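Break Room Drinks: Notes for the Item Set

Maintained by Timo Hellwig. Questions about the folder layout go to Tanveer Bukhari.

What this is

A small set covering one everyday job in the Jumau break room: moving bottled drinks between the table and the refrigerator. It contains 2241 entries. Each entry has a picture folder and one line in items.csv.

The room

The room has a white table against a light grey wall, with a stainless-steel refrigerator next to it. There is a narrow gap between the two. The table is called "desk" in older entries, and both words mean the same piece of furniture. The wall was left plain and no shelf was put up.

The drinks

Most entries use tea in clear plastic bottles with a screw cap. Cap color is recorded in its own column because people in the room sort by it. Fill level is recorded as full, part or empty. A bottle filled almost to the neck goes down as full.

Bottles without a label are entered as "plain". Do not guess a brand from the color of the drink.
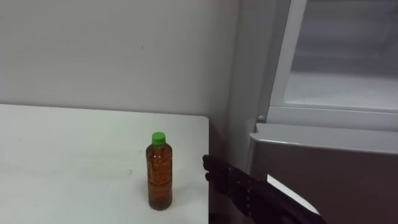
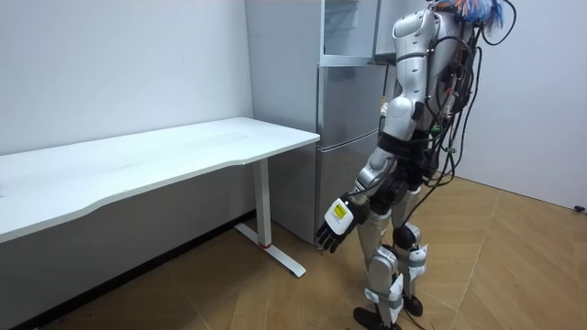
Columns in items.csv

entry: running number
drink: tea, water, juice, other
cap: color in one word
fill: full, part, empty
start: table or refrigerator
end: table, refrigerator, or blank if the bottle stayed where it was
note: free text, 40 characters at most

House rules for the room

Bottles stand upright, on the table and in the refrigerator door.
Wipe the table before starting a new batch. Smudges that won't come off are fine.
Keep the gap beside the refrigerator clear of bags and boxes.
Open bottles are not put back.

Known problems

Three entries list the cap as "lime". Read these as green.
Reinhold Fuchs entered one batch in January with start and end swapped. It has been corrected in version 3, but older copies still have the error.
The note column has some German in it.

Changes

Version 3: cap colors cleaned up, swapped batch fixed.
Version 2: fill column added.
Version 1: first copy, table entries only.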